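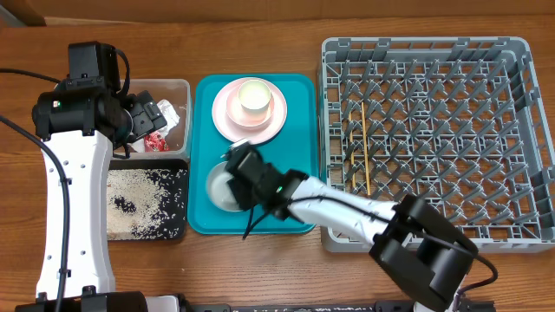 Notas para la charla: la sobremesa empieza en la cocina

Saludo corto. Dar las gracias a Kirkico por la sala y entrar directamente con la pregunta: ¿qué comisteis ayer a mediodía, y con quién? Dejar que contesten tres o cuatro personas, sin prisa, que aquí siempre sale algo bueno.

Diapositiva 2. De dónde viene todo esto
Contar lo del comedor de Clunine. Llegué para mirar los menús y me quedé por las conversaciones. Recogimos 361 diarios de comida, escritos a mano, algunos con dibujos (¡enseñar el de las lentejas!). La pregunta de partida era si la gente comía mejor con un plato caliente. Lo que más me enganchó fue lo que escribían en los márgenes: quién se sentaba al lado, quién se levantaba primero, de qué no se hablaba.

Leer en voz alta el diario 111, entero, es cortito. Pausa después.

Diapositiva 3. Picar o comer
Distinguir bien las dos cosas, que en la última charla se me mezclaron. Picar es lo que cabe entre dos llamadas. Comer pide un plato, una silla y alguien que pregunte si queda pan. En los diarios conviven a todas horas, y me parece fantástico que sea así: no vengo a reñir a nadie por las galletas.
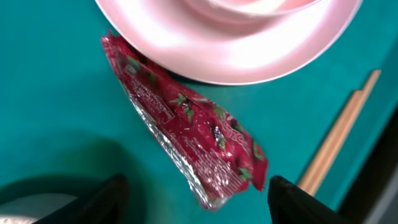 Plato rosa y envoltorio rojo arrugado, sobre mesa verde azulada.

Aquí suele haber una mano levantada con lo de las calorías. Contestar breve y remitir al turno final.

Diapositiva 4. La bandeja como mapa
Esta es mi parte favorita, ¡no correr! Yavuz Avcı pidió a los comensales de Wunderlich que dibujaran de memoria su bandeja. Casi todos pusieron el vaso a la derecha, y muchos dibujaron también la bandeja de enfrente, la del compañero. Preguntar a la sala dónde ponen ellos el pan.
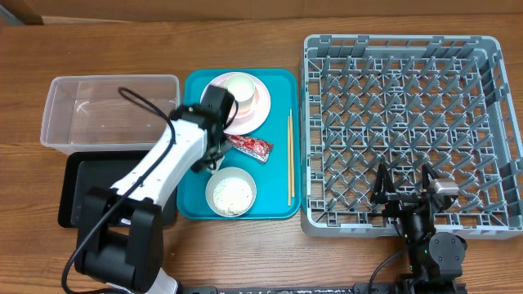 Bandeja con vajilla y comida, entre una caja transparente y una rejilla gris para platos.

Diapositiva 5. Recoger juntos
Enlazar con la anécdota de mi abuela, que no dejaba fregar a las visitas pero sí secar, y secando se enteraba de todo el pueblo. En Clunine pasaba lo mismo en la cola para devolver los cubiertos: de los 1.263 comentarios que transcribimos, los más largos hablan de ese rato. 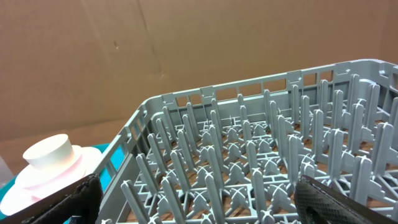

Y eso me lleva al arquitecto de Funance, que quería mover la zona de recogida a un pasillo aparte para ganar sitio. Contar la discusión con cariño, que acabamos amigos. Se quedó donde estaba, con un banco más ancho al lado.

Diapositiva 6. Para probar en casa
Una semana de diario, tres líneas por comida. Qué había, quién estaba, de qué se habló. Repartir las fichas (están en la carpeta verde, segunda balda).

Preguntas. Si vamos mal de tiempo, saltar la 6 y dejar las fichas en la puerta.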